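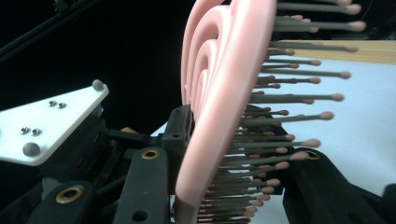

Saturday, September
Muthoni Mrema, Laizer bench
4 min read

Hairbrush day on the hand-held gripper. The task for the Bisus set is the same one we wrote up last week: pick the brush up off the table, turn it bristles down, set it in the tray. One person, one hand, no arm in the loop. The arm gets its turn once there is enough to train on.

Started at the handle and it went fine for the first few. A handle is an easy thing to grab and every demo came out looking like every other demo, so I switched to gripping by the head. That is the harder case and the one the policy keeps getting wrong in replay. It closes on the bristles as if they were solid and the brush rolls out.

Notes on the head grip:

The back of the brush has stepped ridges that follow the curve. If the block lands flat on a ridge it holds. If it lands half on a ridge and half in a groove, the brush twists a little as the fingers close and you end up correcting with your wrist. Those corrections go straight into the data. I kept a few on purpose and tagged them "recover" so they can be pulled out later if they hurt.

The bristles give. Squeeze until you feel the brush stop moving, then quit. My first tries were all too tight because I was going by the trigger and not by the brush. With a tight squeeze the pins bend over and then push back when you open, and the brush jumps on release. Slower opening fixed most of it.

Came in steep on most of these, nearly edge-on. From there the wrist camera sees a lot of pink and bristle and not much table. I don't know yet if that is bad. The model may want the table for judging height on the way down. Going to ask for one batch with a shallower approach and compare.

Counts for the day: 231 demos recorded, 13 thrown out. Of those, 10 were drops and the other three were me starting to move before the recorder was running. I need to get in the habit of waiting for the beep. Kept total is 218.

Lighting was from the right all day. The gripper side goes very dark in the video and the white plate goes very bright. The tracking did not complain, but Brollemum's check script put a low-contrast warning on eight clips. Looked at all of them by eye and the bristle tips are clear enough, so I left them in. If somebody wants to move the lamp, please do it between batches and write it down. Last time it moved partway through a batch and we spent a morning thinking the exposure setting had changed.

Tried the same task by remote control after lunch, with the leader handles and the Bravstead arm. Much slower. I can place the brush well enough but I can't feel when the pins start to bend, so I either stop short or crush them. Did a short run and saved it under its own folder. Do not mix it with the hand-held set. The timing is completely different, with long pauses where I am looking back and forth between the screen and the arm, and I would not want a policy learning to stop and think in the middle of a lift.

One useful thing did come out of the remote run. With the arm I had to choose an approach and stick with it, and the one that worked best was closing on the back first and letting the other finger come up to meet the bristles. Went back to the hand-held tool and tried to do it that way, nudging the tool over until the block touched before closing. Fewer twists. The last two batches are all done like that and are tagged "back first."

Hardware: no changes. Checked the plate bolts at the start and at the end, both snug. There is a bit of play in the left link that I don't remember from before. It doesn't show up in the width reading but I can feel it with the gripper open. Will look at it Monday before calibrating.

To do:
- shallow approach batch, same brush
- a second brush with a flat back, if anyone has one to spare
- replay the "recover" clips by themselves
- fix tray position with tape, it crept toward me all afternoon
- ask about haptics on the leader handles, or at least a force number on the screen

Data is copied to the shared drive. The card is still in the recorder and has not been wiped.

Questions on this entry: Muthoni Mrema, Laizer bench
© Laizer workshop notes | Back to top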